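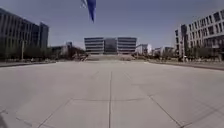
The Flastlow robot's view across the plaza, with its own safety flag hanging into the top of the picture.

Two controllers, one robot, one very big plaza

Jul 27, 2023

I've been going on about the controller swap for weeks, so it's nice to finally have some news! We took the Flastlow robot out onto the plaza and ran it on both of them – first Ostetti, the one we've used all year, and then Lallen, which showed up in a padded box with a manual I still haven't finished. Same robot, same camera, same stretch of concrete.

The Ostetti runs went the way they always go. It holds a straight line beautifully and then gets fussy at turns, slowing way down before it commits (my neighbor's old sedan does the same thing). Lallen is looser. It wanders a bit on the long straights, but it takes a curve without all the drama, and I liked driving behind it a lot more than I thought I would.

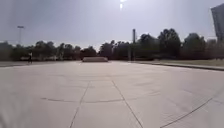 Looking toward the trees, with the low concrete block out ahead and plenty of glare up top.

We saved 2,048 camera images for Ostetti and 1,692 for Lallen. The Lallen number is lower because I forgot to restart the log after a battery change, so that one's on me. Glare is going to be a headache whichever controller we pick. When the sun gets into the picture the pavement joints go faint, and both controllers lean on those joints more than I'd like. I want to try a lens hood before we blame the software for anything.

The stop button got a workout too. Both controllers answered it quickly, with Lallen at 205 milliseconds on the slowest try and Ostetti a little behind.

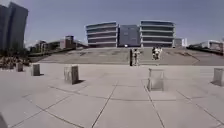

What's next

More bollards, mostly. I want a longer route that weaves between them and runs along the bottom of the steps, almost 600 meters in all, and I want both controllers to do it in the same light. That should happen in August if the new wheels come in. My money's on Lallen for the weaving part – ask me again after the straight bit.

Recent items
Su arm: second week with the soft gripper
Which camera mount rattles least?
Flastlow gets a new battery tray
Ostetti update notes, the short version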